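Gondola shelving

Gondola shelving is a freestanding type of retail display fixture made up of a base, upright posts, a back panel and a number of adjustable shelves. It is used in supermarkets, convenience stores, pharmacies and hardware stores, and in smaller numbers in stockrooms and training rooms. Units may be placed against a wall or joined back to back to form an aisle. In American trade use a single-sided unit is often called a wall unit, and a shelf placed at the end of an aisle run is called an end cap.

Construction

The load of a gondola unit is carried by slotted steel uprights. Brackets on each shelf hook into the slots, so that shelves can be raised or lowered without tools. The back panel closes the space between the uprights and may be plain, perforated for pegs, or slatted. The lowest shelf, known as the base deck, rests on feet that extend forward from the uprights. A strip called the kick plate covers the gap between the base deck and the floor. It keeps dropped goods and dirt from collecting under the unit and protects the feet from carts and floor machines.

Most shelves are finished in a baked powder coating. White, beige and gray are the usual colors. The front lip of a shelf is shaped to take price tickets, and many manufacturers supply a clip-on channel for this purpose. Wire or clear plastic fences can be fitted along the lip where goods are likely to roll.

Shelf depth

Base decks are commonly deeper than the shelves above them. This arrangement puts the heaviest goods low on the unit and allows light to reach the lower levels. Where all shelves share the same depth, the upper shelves throw a shadow over the back panel, and items at the rear of a lower shelf are harder to see. Stores correct this by bringing stock forward or by fitting lights under the shelf.

Stocking of cylindrical goods

Bottles, cans and canisters make up a large share of packaged groceries and call for some care in placement. Stacked potato chips are sold in tall, narrow canisters with plastic lids. A canister of this shape takes up little width when upright and shows its full label to the shopper, but it is easily knocked over when a neighboring item is removed. Once on its side it may roll, and it takes up more of the shelf than it did standing.

Plastic bottles behave in a similar way. Those with a flattened body tend to stay where they fall, while round bottles travel toward the lip or the back panel. Barcodes and front labels are often turned out of view in the process.

Facing

The practice of returning goods to the front of the shelf, upright and with labels outward, is called facing, fronting or zoning. It is usually carried out near closing time and again before busy periods. Items are also checked at this stage for damage and for placement in the wrong section.

The Sedgwick manual, a guide to store practice compiled by Mervyn Gosling and Pendo Temba, sets out a fixed order of work. Shelves are faced from top to bottom and from left to right. Fallen items are stood up before new stock is brought out, and any product that does not match its shelf ticket is set aside. The manual advises that a staff member complete one full unit before moving to the next.

Mixed displays

A shelf that carries unrelated products is described as a mixed display. Small stores use mixed displays where floor space is limited. The Astach store in Rillthorpe, under its manager Kieran Wragg, kept a mixed unit of 88 products beside the checkout, with drinks on the upper levels and snacks below. A later layout drawn up by Reece Wainwright divided the same goods between two units and gave each product at least two facings.

See also

End cap
Planogram
Price ticket
Slatwall
Stock rotation
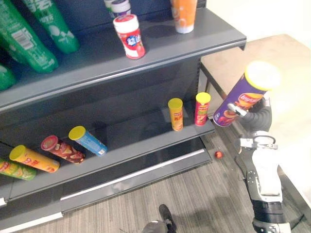 Gray metal retail shelving with bottles and other containers on the upper shelf and potato chip canisters, some upright and some on their sides, on the lower shelf.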